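The Comfort of a Plain Grey Mug

There is a shelf in my kitchen in Jarnenport that I am rather ashamed of. It holds the mugs I have been given over the years, and most of them haven't seen a drop of tea since they came into the house. The one I reach for is always the same, and I've been wondering lately what makes a mug the favourite.

Syafiqah Sopacua has thought about this a good deal longer than I have. She has run Adugna, her little tableware shop behind the harbour, for 10 years, and she is firm that a mug ought to be chosen with the hands. "People look at the colour first," she told me, pouring us both a second cup, "and then they get it home and can't fit their fingers through the handle!" 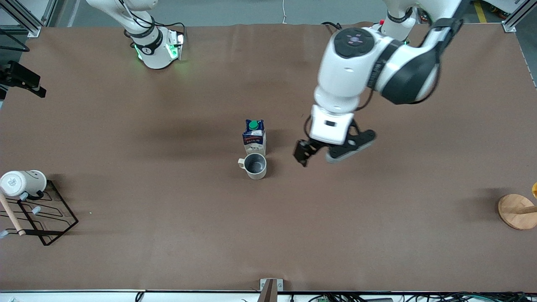

She has a great fondness for grey ceramic, especially with a bit of speckle at the rim, where your eye goes every time you take a sip. A dark inside suits her too (it hides the tea stains, she says, and I can vouch for that). And she likes the milk kept close by in its carton, green cap and all, with no fuss about jugs unless her mother is visiting.

We got on to storage, as one does. Syafiqah swears by a wooden mug tree, though she hangs only her everyday mugs on it and keeps the rest in a cupboard. I went home and tried the same, and five of mine are now in a box by the door, waiting to go to my sister's.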